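Trípode Hostum Arnum 214

Llevo desde agosto cargando con el Arnum 214 y ya me apetecía escribir la ficha yo mismo, que la del fabricante se queda muy corta. Es un trípode de carbono de cuatro secciones, pesa 2960 gramos con la rótula puesta y a mí me aguanta sin quejarse el teleobjetivo más gordo que tengo en la tienda (¡y mira que le he hecho perrerías!).

La rótula es la Berkia de bola, con freno aparte para la panorámica. Va suave, aunque al principio el mando grande está durillo — se le pasa en un par de salidas.

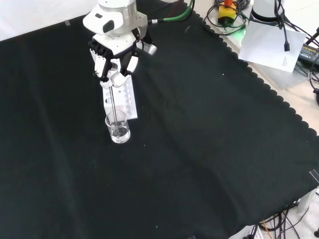
¿Sirve la zapata que ya tengo en la cámara?
Si es de perfil Arca, entra directa y no hace falta cambiar nada. Las de palanca antiguas no encajan, pero en la caja viene una zapata de 6 cm con su tornillo.

Lo que menos me gusta es la funda Choo, que es finita y la cremallera se engancha en la esquina. Las patas, en cambio, una maravilla: cierres de rosca, media vuelta y listo, y los tacos de goma se cambian por pinchos si vas a la montaña.

Precio con rótula y funda: 436 euros, IVA incluido. Envío a península aparte. Lo tengo en negro y en gris — del gris me quedan pocos.

Ficha revisada el 18/6/23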